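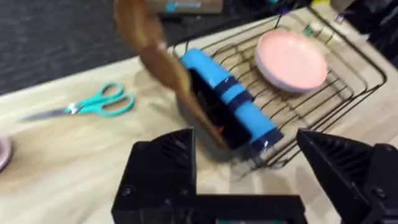 Floarea Bratu wrote back to us within the hour, and her answer was that a dish rack ought to be the first thing a person unpacks in a new kitchen, ahead of the kettle and well ahead of the good glasses. She had dried her dishes on a folded towel for most of one winter, she said, and she would not go back to it for anything.

Her note arrived while we were still deciding how to announce the Namport Kitchen Table Season, and it settled the matter for us. Beginning in October, the Namport housewares shop in Astham will give over its whole front room to the washing, drying and putting away of everyday dishes. We know this is not the most glamorous corner of home life. It is, however, the corner our customers ask about more than any other, and we have been wanting to do it properly for a long while.

The front room will be set up as a run of ordinary tables, the kind people eat at and work at, with the racks and dishes laid out on them so that visitors can pick things up, move them about and see how they sit together. There will be black wire racks with raised curved sides, which are an old favorite of ours, along with flat racks, folding racks and a few narrow ones meant for apartment sinks. Plates, bowls, mugs and lids will be on hand for trying out, and you are very welcome to bring your own. We especially encourage people with odd-sized dishes to do so. A rack that looks generous on a shelf can turn out to be fussy about a deep bowl or a wide dinner plate, and it is much nicer to find that out in the shop than at home with wet hands.

The season has grown out of the open evenings we held last spring, when we asked neighbors to come in and tell us how they do the dishes. We expected a quiet time of it and ended up putting out extra chairs. People talked about grandmothers who dried every fork by hand, about roommates who never put anything away, and about the pleasure of coming down in the morning to a clear counter. One couple had been disagreeing for years over whether plates should go at the left end or the right end of the rack, and they left still disagreeing, though very cheerfully. In all we collected 703 handwritten cards, and a selection of them will be pinned up along the back wall of the front room for anyone who would like to sit and read for a while.

A good many of those cards were about color. We had been stocking mostly white dishes, on the theory that white goes with everything, and our visitors told us kindly and at some length that they were tired of it. So the season also brings in the Zaltent range of everyday plates and bowls, in pink, lavender, butter yellow and a soft gray. They are simple round shapes with a raised rim and a matte finish, and we think they look lovely against dark wire or pale wood. Zaltent plates will be sold singly as well as in sets, so a household that breaks one can replace just the one.

There will also be five drop-in workshops in the course of the season, each starting at 6 p.m. and lasting as long as people care to stay. The first is about setting up a drying area when you don't have a draining board and the dinner table has to do double duty. We will talk about mats and trays, about how to keep water off a wood surface, and about what to do if a ring or a pale mark has already appeared. Later evenings will cover small kitchens, sharing a sink with housemates, looking after knives and wooden spoons, and the big holiday wash-up, which deserves an evening of its own. Tea is provided. The workshops are free, and there is no need to book, although the room does fill up and it is worth coming a little early if you want a seat near the table.

For customers who already have a rack they love, our repair bench will be open all season. Bring in a wire rack with a bent rod, a missing foot or a worn coating and we will tell you plainly whether it can be put right. Straightening and new feet are done while you wait. Recoating takes longer and is handled by Steiner, the workshop across the yard, where they have looked after our metalware for years and take great care over it. Almost 200 racks went through the bench during its trial run, and a fair few of them were older than the people carrying them.

Floarea Bratu has agreed to let us print her note on the season's welcome card, and she added a line for the purpose — "Put the plates in first, give them some room, and go sit down." We have followed her advice in our own staff kitchen ever since.

The Namport Kitchen Table Season opens in October in the front room of the Astham shop and runs until the end of winter. Admission is free. The room is on the ground floor with a level entrance from the street, and children are welcome. Members of the press who would like to visit before opening, or to sit in on one of the workshops, are invited to ask at the front counter, where a printed list of the evenings can also be picked up.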